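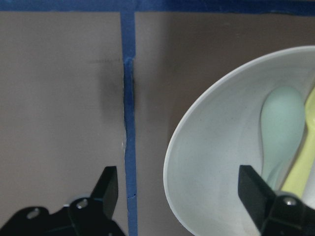 Painting the back bedroom, part two

October 14, 2025

The back bedroom is finished apart from the closet door, which I'm leaving until I've decided whether to keep it. I said in September that I'd write up how the color went, so I'll do that and then get to the trim, which was the bigger job.

I went with the gray-brown. My wife wanted something warmer and I wanted something that didn't show fingerprints, and we had four sample squares on the wall for most of the summer. The room faces north and only gets direct sun for an hour or so in the evening. Every color we tried looked colder in there than it did on the card. The one we picked looked almost tan in the store. On the wall it is closer to stone. I like it. It took me a few days to like it.

It's a flat finish. I know people say not to use flat in a bedroom, but the walls in this house are old plaster with a lot of patches, and anything with a shine shows every one of them. I did the hallway in eggshell when we moved in and I can still pick out each repair when the light is on. Flat scuffs more easily. I kept what was left in the can and wrote the room and the date on the lid.

The trim took longer than the walls. There are at least three layers of old paint on the window casing, and the lower part had started to lift. I tested it for lead first. The house is old enough that you should, and the kit is cheap. It came back negative on all the spots I tried. After that I scraped what was loose, sanded the edges down so they didn't show as steps, and primed the bare wood.

I had planned to sand the whole casing back to wood. Iestyn Price talked me out of it. He painted houses for a living before he moved to Skillham, and his view was that if the old paint is stuck, leave it stuck. He also told me to stop buying the cheapest brushes. I bought one good angled brush and it did the whole window without dropping a bristle, so he was right about that.

Caulk next. I ran a bead along the top of the baseboard where it had pulled away from the wall. The gap was wider than it looked, and behind the radiator it was too wide for caulk, so I pushed in some backer rod first. If you do this, let it dry overnight before painting even if the tube says two hours. I painted one side the same afternoon and it cracked along the whole length. I had to cut it out and do it again.

On tape, I have changed my mind. I used to tape everything. This time I taped the baseboard and the ceiling and cut in by hand around the window. The hand-cut edges are a little wobbly if you get close, but the taped line at the ceiling bled in several places because the plaster isn't smooth, and touching that up took most of an evening. Pull the tape while the last coat is still slightly soft. If you forget, score along it with a knife first.

Costs, for anyone keeping track. Paint, primer, caulk, the brush, rollers and a new drop cloth came to $221. I had budgeted $300, so there is a bit left for a curtain rod. I did have a painter give me a price back in the spring and it was a good deal more than that, though he would have been done in two days and I was not.

One thing I would do differently is the order. I painted the walls and then the trim, and then had to go back to the walls where the trim paint had gone over. Rhydian Meredith left a comment on the last post saying to do the trim first and I ignored it. Next time I'll do the trim first.

The floor is still to do. It's pine boards under a carpet that we pulled up last winter, and there are staples all over it. I've pulled about 100 so far and there are plenty more by the door. A flat screwdriver and a pair of end nippers work better than the tool sold for the purpose. I haven't decided between oil and varnish. If anyone has used oil on old pine in a room that gets daily use, leave a comment and tell me how it held up.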